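Notebook, April. Fitasness descaler, second round

Picking up from the last page, where I said I would believe the Fitasness numbers when I saw them on our own water. 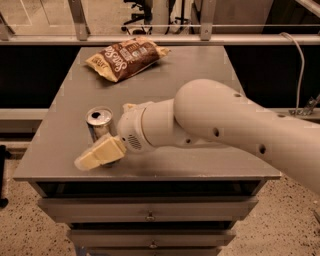

The claim on the Belkadi sheet is that one dose clears a kettle element "completely" in the time it takes to boil and cool. No word on what water they used, how thick the scale was, or what "completely" means. Iman Ouali thinks I'm being hard on them. Maybe. But I've read enough of these sheets to know that when the water isn't named, it was soft.

What I did. Took coupons from the old heating plate, same batch as last time, scaled up on tap water until they had a proper crust. Dried overnight, weighed, dosed, weighed again. Each bath was 500 ml. One set got Fitasness at the strength on the label, one set got plain citric acid at the same weight of powder, one set got tap water and nothing else. I left the water set in because last time I skipped it and then couldn't say how much crust falls off by itself when you move the thing around. Quite a bit does. The edges flake if you look at them wrong.

Temperature was all over the place. The bath thermostat still overshoots and I don't trust the dial. Used the glass thermometer and wrote down what it said, see the loose sheet. Don't copy the dial readings from the earlier pages into anything that leaves this room.

Results, such as they are. Both acids fizzed right away. Fitasness fizzed harder for the first few minutes, and I suspect this is what sells it, people like to see bubbles. After 10 minutes the two sets looked the same to me. I asked Iman to sort the coupons without knowing which was which and she put them in two piles, clean and not clean, with both acids mixed up in the clean pile. She did pick out the water ones without trouble.

By weight, Fitasness took off a little more than citric. The gap is smaller than the spread inside either set, so I'm not calling it a difference. If someone wants to call it one they can run more coupons.

One coupon in the citric set came out heavier than it went in. That can't be right. Either I weighed it wet or I swapped two numbers. Leaving it in the table with a mark beside it and out of the average. I checked and the average hardly moves either way.

The blue tint. Fitasness leaves a faint color on bare metal where the crust was. Rinsed twice and it stayed. The sheet says nothing about it. Could be the dye, could be a film of something meant to slow the next round of scale, and if it's the second I'd like to know what it is before it goes in anything people drink from. Wrote to Belkadi asking for the full ingredient list. They sent the same sheet again with a nicer cover.

Ramimier want us to say yes or no for their kettles. I'd say no to the wording, and I don't have enough to say anything about the product. Their own test at Ferkach used 17 kettles, which sounds good until you see that they were all new and had been run for a week. There was nothing in them to take off. Photos of shiny elements before, photos of shiny elements after.

Iman's point, which is fair and I should write it down: citric cakes in the jar if the lid is left loose, and Fitasness pours fine after sitting open. For somebody at home this may matter more than the weight loss. I still wouldn't pay extra for it, but it's a real thing and it should go in the report.

To do:
Rerun the heavy coupon if there's any crusted plate left.
Try a half dose of both. If half a dose does the same job then the whole label is suspect.
Water from the well side as well as the town side, at least 2 coupons each.
Leave a tinted piece in clean water and see if the color comes out.
Fix or replace the thermostat. Third time I've written that.

Rinse water from the Fitasness set is in the capped bottle on the low shelf. Please don't pour it out, I want to dry some down and see what's left behind.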